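Operators wanted: suturing demonstrations, Grandwood
Felo Project, Vundville site
Paid, part time, seated

We are looking for people with steady hands and a high tolerance for doing the same thing again.

The Felo project is collecting examples of suturing for a learning system named Xavier. The idea is simple enough to fit on a grant application, where it spent two years. A person sits at a console and drives two robot arms through a stitch: pick up the needle, place it, drive it, pass it from one gripper to the other, pull through, tie. Everything the arms do is recorded along with the video. Xavier studies the recordings and tries to do the same. At the moment Xavier sutures like someone wearing oven mitts on a bus, so we need more recordings.

So far we have 2,574 usable demonstrations. A large share of them come from the same two people, and Xavier has picked up their habits, including a small hesitation before every handover that we now believe to be Pak-hei Hung thinking about lunch. We would like it to learn from a wider range of humans.

What the work is like

Sessions last three hours, mornings or afternoons, with a break in the middle that you are required to take. You will sit with your forehead against a padded viewer and your feet near some pedals. One person runs the arms while a second keeps the log, and you swap after the break. Each attempt gets a short label when it ends: clean, recovered, or abandoned. Please don't be proud about this. Recovered attempts, where the needle turns in the jaws and you have to sort it out, are the ones we are shortest of, and experienced people are oddly reluctant to hand them over.

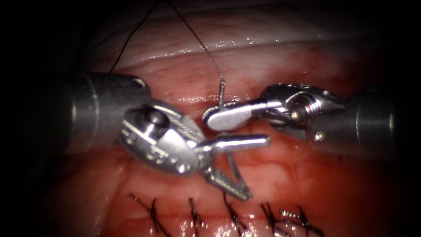

Handovers take up most of the first week. New operators tend to grab the needle too close to the tip, or let go with one side before the other side has hold of it. Both are fine in practice time. After that we move you to full stitches with knots, and then to whichever part of the task Xavier is currently worst at. The list changes every month or so and has never been short.

Who should apply

Surgical trainees, scrub nurses, veterinary staff and technicians are all welcome, and so is anyone who does fine work with their hands for other reasons. One of our best operators ties fishing flies. You need to be able to see in stereo (we test this on the first visit, it takes five minutes) and to sit still for most of an hour. Glasses are no problem. Left-handers are very much wanted, as the current data hardly has any.

You do not need to program anything. You do not need opinions about artificial intelligence, though you'll be given some at the coffee machine whether you want them or not.

What you get

We pay $50 an hour, training included, and bus fare to Vundville if you come in from town. Parking is free and muddy. Each operator is asked for up to 116 demonstrations over the contract, spread across at least six sessions. If you get there early, good – we'll stop the clock and thank you. Nobody is paid per stitch. We tried that in the pilot and got a great many very fast, very bad stitches, all of which Xavier would have been delighted to learn.

Your recordings are stored under an operator number. The viewer does not film your face and the room microphone is off during attempts, so you may say what you like to the needle.

What we are aiming for

Another 2,000 demonstrations by December. We have places for day and early evening operators; the evening ones start at 5:30 p.m. and fill up first, so mention it if you need one.

How to apply

Write to Chia-jung Chien at the Grandwood front office with a paragraph on what you do with your hands, which one you write with, and the hours you can manage. A résumé is fine but a paragraph is better. If it looks like a match, you'll be invited for a paid trial session of 90 minutes. Bring reading glasses if you use them, and go easy on the coffee beforehand.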